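Minutes of the hand therapy protocol group, Guvley outpatient unit, 6 Dec 2024. Minutes of the previous meeting were accepted with one correction: in item 3, "forearm splint" should read "wrist splint".

## 1. Wrist fracture pathway

The group reviewed the records of 168 patients discharged to the unit after cast removal. Grip strength had been measured at the first visit in most cases, but the elbow angle during the test was often left blank. Without it, readings from different visits cannot be compared. The blank field will become a required one.

Pinch strength was recorded less consistently than grip. Two versions of the form are in use, and the older one has no line for it. The older version is withdrawn.

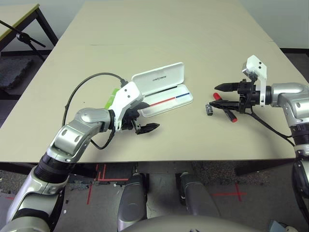
## 2. Session length

Sessions at the Himach site are booked at 30 minutes and those at Guvley at 50. The difference dates from before the sites shared a pathway. It was noted that heat, passive stretching and measurement use up most of the shorter slot, leaving little time for active exercise. Himach will trial the longer slot for wrist patients only, starting in January. Bookings already made will stand.
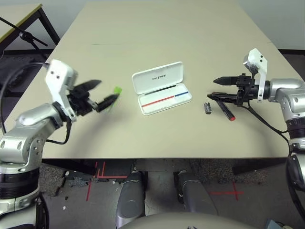 Pinch testing was discussed next, as the wording on the form does not separate the grips clearly. Key pinch and tip pinch have been entered in the same column at both sites. The form will name each grip and give a one-line instruction. For tip pinch, the position is as shown on the left-hand side of the picture, with a small object held between two tips just above the table. The forearm is to be supported, three attempts made, and the mean recorded with the best attempt alongside it.

## 3. Home exercise sheet

The revised sheet was tabled. Agreed text for the first page is copied below, with the header as it will appear on the Nilsuwan patient portal.
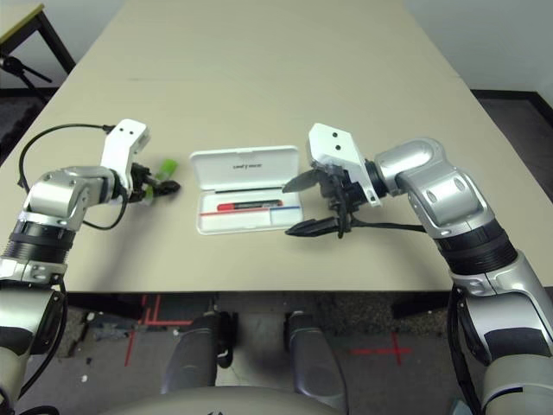

*Reading time: 2 minutes*

Rest your forearm on a table with your hand over the edge, palm down. Bend the wrist up slowly, hold, and lower it. Then turn the palm to face the ceiling and back again. Mild aching that settles within the hour is expected. Stop and ring the unit if you have new numbness, or swelling that does not go down overnight.

The group asked for larger type and for the word "supinate" to be removed from page two.

## 4. Equipment

The Unemeo dynamometers are due for calibration. Units reading outside tolerance at the 70 kg check are to be taken out of use and the serial number logged. Putty stocks are adequate, except for the softest grade.

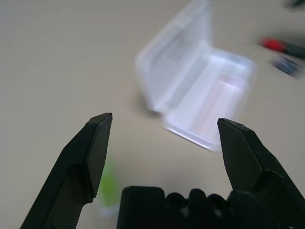
*Fig. 4. Fingers open, tabletop between.*

## 5. Actions

- Form: required elbow angle field, separate lines for key and tip pinch. Guvley.
- Trial of longer slot. Himach.
- Exercise sheet: type size and wording. Guvley, before the sheet goes on the portal.
- Calibration booking. Both sites.

Next meeting in January, same room, date to be circulated.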